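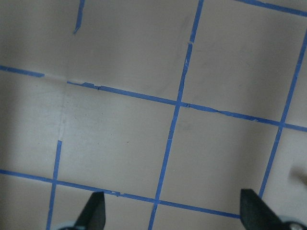 How much should a small shop set aside for everything that isn't the robot arm?

Plan on spending as much again as you spent on the arm itself, and keep that money in a separate line so it doesn't get eaten by a fancier arm. The table, the gripper, spare fingers, power, cables, guarding and your own hours all come out of it.

Bench Notes: Shopping for the Second Arm

Hi, and welcome to the gallery page! I run a little kitting and light assembly shop in Cerninell, and we're most of the way through planning for a second robot arm. I did the first one on gut feeling and a credit card. For the second one I have a spreadsheet, which I'm weirdly proud of, and I've been putting my notes up in case they save somebody a few bad evenings.

The work surface and the fingers
Blue painter's tape on beige, black gripper fingers, and a few spots where the tape has torn or wrinkled. The grid is how I lay out pick positions.

The table line

I put zero dollars in the first budget for a table. We had a table! Then it wobbled every time the arm swung to the far side, so I bought a cheap replacement, and then I bought braces for the replacement, and by the time I was done I could have just ordered the nice one from Escobar and had it show up flat and drilled. So the second arm gets a real bench, and it's $1,100 with the mounting plate included. That number made me wince a bit. I've decided it's fine.

If you're ordering one, ask where the mounting holes go before you ask about the color or the casters or anything else. Ours has to sit against a wall (landlord's electrical panel on the other side, long story) and half the benches I looked at assumed you'd bolt the arm dead center and walk all the way around it.

Tape, or something better than tape

I love tape. It's cheap, it's bright, and I can move a whole layout over lunch. What it doesn't do is last. Corners lift, pieces tear, and then the person filling the cells has to guess where one stops and the next one starts. For the arm that doesn't matter much, as the positions are saved in the program, but for us humans loading parts it matters a lot.

So there are two lines in the sheet. One is a printed mat with the grid already on it, for the job we run every week and never change. The other is more tape, for everything else. I priced an engraved top too and got a quote for $405, and I kept going back and forth on it until I remembered that we changed the cell size twice last year. The mat wins for now. I may revisit the engraved top in October when the holiday kits settle down.

One small thing if you stay with tape like me: buy it all in one go, same width. I didn't, and my layouts drifted a little every time I patched one. Also, pull up the whole strip when you replace it and wipe the surface before laying the new one. Patching over an old end leaves a lump, and flat parts will sit on that lump and tilt.

Grippers and fingers

This is where I got it most wrong the first time, so please learn from me. I picked the arm, fell in love with it, and bought whatever gripper was on the same page of the catalog. It opened wide enough for our biggest part, hooray, and then it couldn't get between two of our small parts without knocking one over. The fingers were just too fat at the end.

This time I'm starting from the parts. I've got a shoebox with one of every item we expect to pick, and it comes with me to every demo. Vonham let me try tapered fingers on the whole box, and they were really patient with me while I dug around for the one tiny bracket I knew would be trouble. Celtellow wanted to show me their own blocks first. Nice blocks! But I don't sell blocks.

My gripper budget looks like this:

One gripper, electric, so I don't need to run an air line
3 sets of fingers: one on the gripper, one on the shelf, one to grind and ruin
Mounting adapter (check this, it's often sold separately and it will hold you up)
Cable, longer than you think

I'd put the fingers ahead of nearly everything else on the list. They're what touches your product, they get scraped on the bench when somebody teaches a position too low (me), and waiting on a replacement set while the arm sits there is a miserable week.

Lighting, which I forgot completely

Our corner gets bright in the middle of the bench and dim at the ends, and if you're using any kind of camera, that's going to bite you. I now carry a line for two plain diffused lights and the stands to hold them. It's a small number. I also wrote "matte surface" in capital letters next to the bench order, after a shiny top gave our vision setup fits for most of a month.

My own time

Okay, this is the one I argue with other shop owners over. I put my hours in the sheet as if I were paying somebody. For the first arm I didn't, and on paper it was a bargain, and meanwhile I was standing at that bench every night nudging positions over by a hair. For the second one I've set aside 15 evenings for layout, teaching and fixing whatever I get wrong, and I've put a rate on them. It changed which quote looked cheapest! Celtellow's package costs more up front but they come out and do the first job with you. Vonham ships you the boxes and a phone number. With my hours in there, the two land a lot closer than I expected.

Things I ask every seller now

What's in the box and what isn't, in writing
Do the fingers from my current gripper fit the new one
How long for spare fingers, and are they kept in stock
Can I bring my own parts to the demo
Who do I call on a weekend, and does it cost extra
What happens to the software fee after the first year

The last one got me a very long pause on one phone call, so definitely ask it.

Where it stands

The bench is ordered. The mat is on hold until I finalize the cell size, and I keep changing my mind by half an inch in either direction. I'm leaning Vonham for the gripper and I still can't decide on the arm. The guarding quote hasn't come back yet, so there's a blank cell in the spreadsheet glaring at me every time I open it.

If you've bought a second arm for a small shop and kept your old gripper on it, I'd love to hear how that went. Comments are open, and I read them with my morning coffee.

Page updated 2024-06-03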